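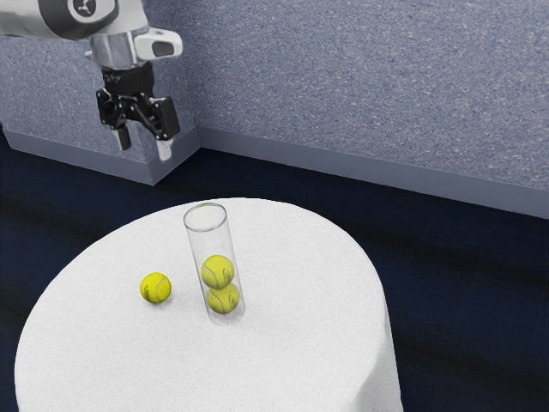 Simulated cell, tennis ball task

Norum arm build, Trarkgate shared workshop. Report to the Wilness fund, 8th April.

The model now runs on the workshop PC – a 2014 machine, so it is slow. We ran 91 trials and spent 16 hours on gripper settings. The overhead view is set up too.

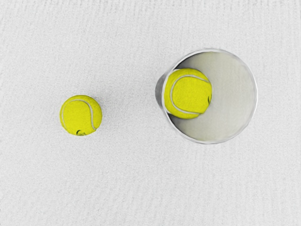

Ljungberg asked whether the real arm should wait until the simulation is finished. We would like to start wiring now and finish in November.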